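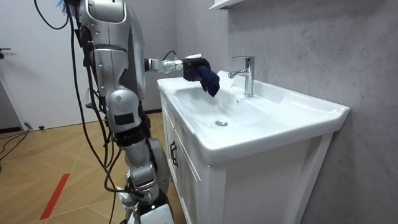
Slide 1: Robot at a bathroom sink, navy cloth in hand.

Title: Can a machine clean the bathroom yet?
Sheila Rowbotham, 7th January

Start with the cloth. Most of us can wipe down a sink while thinking about something else. For a robot, the cloth is the hard part. It changes shape every time the hand closes on it, and the next grip never starts from the same folds.

Point to the lower tip of the cloth, hanging clear of the sink. Ask the room: where should the first wipe go? Take two or three answers. People usually say the faucet or the rim. Both are awkward. The faucet sticks up in the way of the arm, and glossy white ceramic throws reflections that confuse depth cameras.

Next, the Biltgate trial from July. 400 wiping attempts on one sink. We passed a run only if a person checking afterward would not wipe it again. 29 percent passed. Flat surfaces did well. Most failures were behind the faucet and around the drain.

Pause here for questions on scoring. Someone will ask about speed. Answer: a full wipe took 9 minutes on average. A person needs less than one.

Shop-floor comparison. Stollus has a cell wiping molded panels, 50 to a batch, and it runs well. Same panel, same fixture, fresh cloth clipped on the same way. Homes do not offer any of that.

My view: yes to wiping a clear counter with someone nearby. No to a whole bathroom. Rinsing and wringing out the cloth has not been solved well by anyone I have visited, Kazemi included.

If time is short, skip the Bultix slide on grip force and go to costs.

Leave the last slide up during questions. Repeat each question into the microphone.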